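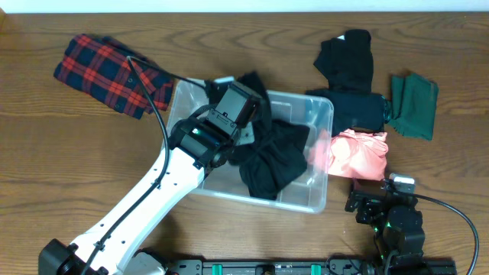
The panel at Fimbridge asked, in its response to our last report, why the second half of the equipment budget should be released before the first pair of arms has a full quarter of use behind it. The short reply is lead time. Suominen currently quotes 6 weeks on servo modules and does not hold a price past the end of the month in which it is given. An order placed in March can be commissioned before the summer break; an order placed in May cannot.

Status of purchases

The tabletop arms are mounted on a common rail and in use for garment sorting. Wrist cameras are fitted and recording. The storage bins, test garments and spare cabling came out of consumables and are fully spent. The Rukia control license was renewed for the second period at the same rate as the first.

One line is over budget. Spare gripper fingers were costed at two sets per arm. We have consumed more than that, mainly on thick fabrics, and have moved money from the travel line to cover it. The transfer is within the limit allowed without prior approval.

Work to date

The protocol now has 27 task variants, of which 7 involve bins with soft contents. Target volume is 200 accepted episodes per variant. Single-item picks are on schedule. Variants with overlapping garments are behind, and the shortfall is almost entirely in rejected episodes – the arm takes two items where the instruction calls for one, or loses its grip at the bin rim.
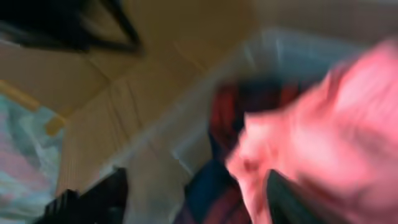
Rejections at the rim fall into two groups. In the first, the fabric catches and the episode times out. In the second, wrist camera footage is too blurred during fast lifts to be labeled reliably. A lower lift speed corrects the second group at the cost of longer episodes. A camera with a shorter exposure would correct it without that cost, and we have asked Zorkdale for a quotation on two units.

Requested changes

Release of the second equipment payment in March, as scheduled in the original plan. Addition of a spares line for gripper fingers, funded from the unspent part of travel. Permission to charge the Zorkdale cameras to equipment if the quotation falls below the single-item threshold.

No change is requested to the end date or to the total award. The revised budget table will follow once the Suominen quotation is confirmed in writing.

Filed under: Project Reports, Equipment
0 comments | 6 shares
We use cookies to remember your settings and measure site traffic. Accept | Manage preferences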